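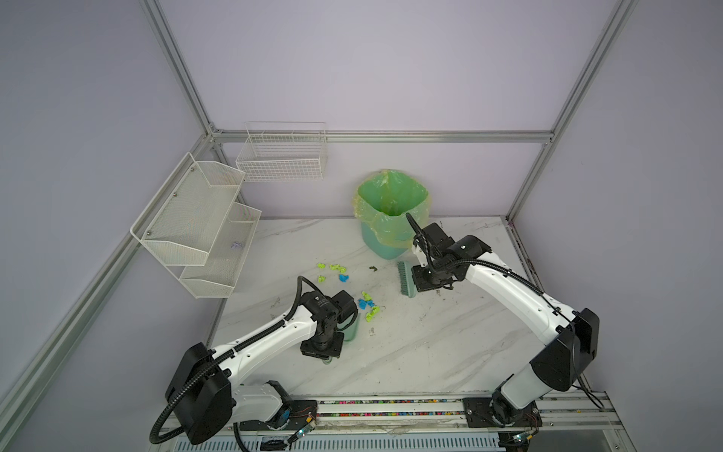

Chapter 7
Learning Two-Handed Tasks from Demonstration

Before you start
You should be comfortable with joint angles and gripper commands (Chapter 2) and with the idea of a policy, meaning a rule that turns what a robot senses into what it does next (Chapter 5). The maths in this chapter is light until Section 7.4.

7.1 Why two hands are harder than one

A single arm picking up a block has one thing to get right: where its own gripper is in relation to the block. Give the robot a brush in one gripper and a dustpan in the other and there is more to keep track of. The brush has to meet the scrap, the scrap has to travel towards the pan, and the pan has to be in the right place with its edge flat on the table when the scrap arrives. If either arm is late, the stroke is wasted.

Sweeping is a good first task for studying this. The tools are cheap, the mess is easy to reset, and success can be judged by looking at the table. It also has several stages. The robot sweeps paper into the pan, lifts the pan without spilling, carries it to the bin and tips it out. A mistake at the first stage may not show until the last.

Our running example is the Callent sweeping study, carried out at the Anska laboratory under Orest Kuzmenko. Two arms share a rail along the front of a table, the bin stands at the back, and crumpled paper in green and blue is scattered between them. Operators controlled both arms by hand to produce the demonstrations, and the joint positions were saved along with the camera images.

7.2 What the robot sees

Two kinds of camera view are used. A fixed camera takes in the whole table and both arms. A small camera mounted at the wrist or gripper looks out past the fingers and moves wherever the arm moves. With the green brush held upright in the picture, the wrist view has plenty of detail close to the tool, but it may leave out the other arm altogether.

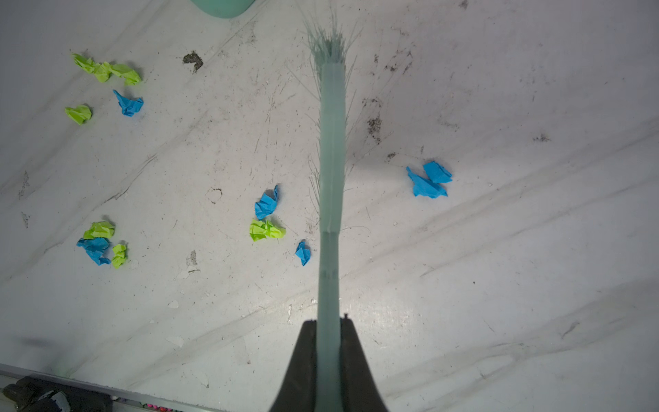

Why not use the wrist cameras alone, if they show the tools so clearly?

A wrist camera loses sight of the work whenever the arm turns away. The dustpan arm has to know where the brush is even when its own camera is pointing elsewhere, and the fixed view supplies that. In the Callent study the policy was given every view at every time step and was left to learn which one to rely on.

Tools bring a difficulty of their own. The policy knows the joint angles of the arm, and so it knows where the fingers are, but it has no sensor in the bristles. If the brush slips in the grip, the joint angles stay the same while the working end moves. The only evidence is in the images. For this reason the operators were asked to vary their grip slightly from one demonstration to the next, so that the policy would not come to expect one fixed position.

The starting layout matters too. Scraps may lie close together or well apart, near the bin or near the middle of the table. If every demonstration began with the same layout, the policy could do well by repeating one path from memory, and we would learn very little from testing it.

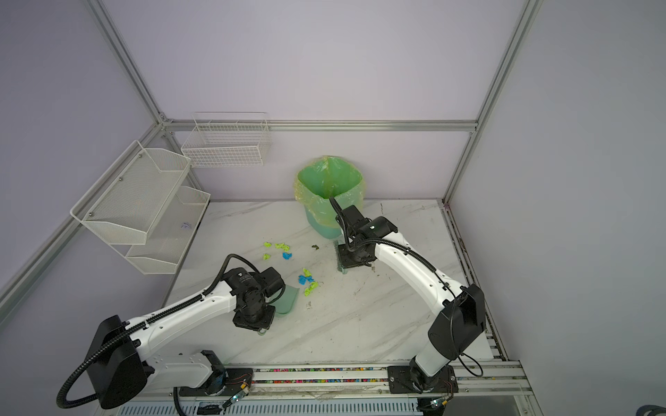
7.3 Collecting and screening the data

The operators recorded 3,203 demonstrations. A second person watched each recording and rejected it if a tool was dropped, if a camera lost its signal or if paper was left on the table at the end. After screening, 2,181 demonstrations remained, and these formed the training set. A further 200 layouts were drawn up for testing and were never shown to the operators.

Rejecting a recording is not always an easy decision. Suppose the operator misses a scrap, goes back and sweeps it up with a second stroke. The demonstration is slower than it might be, but it shows how to recover from a miss, and a policy trained only on perfect strokes has no example to follow when its own stroke goes wrong. Kuzmenko's group kept these recordings – Vasiliauskas, working on a similar task, threw them out. We compare the two choices in Section 7.6.

Emptying the pan needs separate attention. The wrist camera moves through a large angle, so the walls and fittings around the table can come into view while the table itself drops to the edge. Green plastic may fill much of the image, and a blue cloth can blur as it moves.

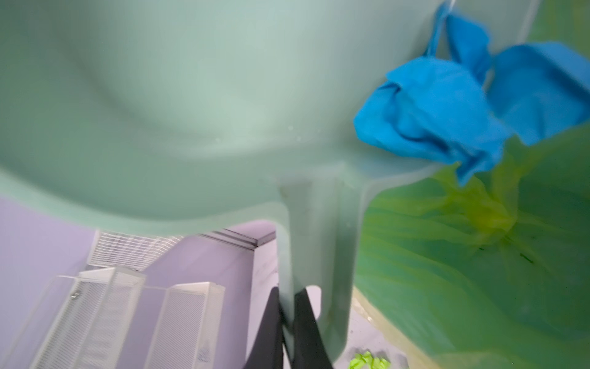
The policy must still decide when to stop tipping. One approach is to add a label for the current stage of the task, marked by hand on each recording. Another is to give the policy a short history of past images, so that it can tell a pan on its way up from a pan on its way down. The first costs labour and the second costs memory and training time. Vesell's method, described next, uses stage labels on a small part of the data and predicts them for the rest.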